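Four Sundays into the Great Brick Sort, I have 296 pieces in tubs and a growing dislike of anything curved. Square bricks know where they live. The rounded ones go in a tub marked Follari, after the biscuits it used to hold.

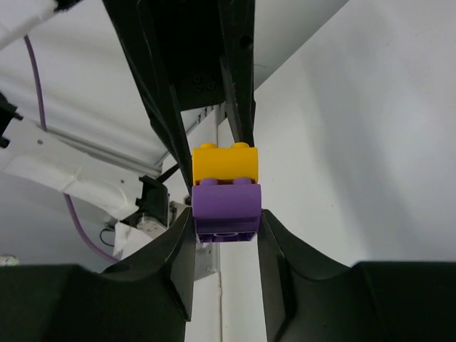

Page last changed: Sunday, 4.70 version

Yellow on top of purple, both with curved fronts, and I still can't decide whether to file by colour or by shape. My sister's lot in Kirside go by colour -- they also iron tea towels. The purple tub is full, so shape it is for now.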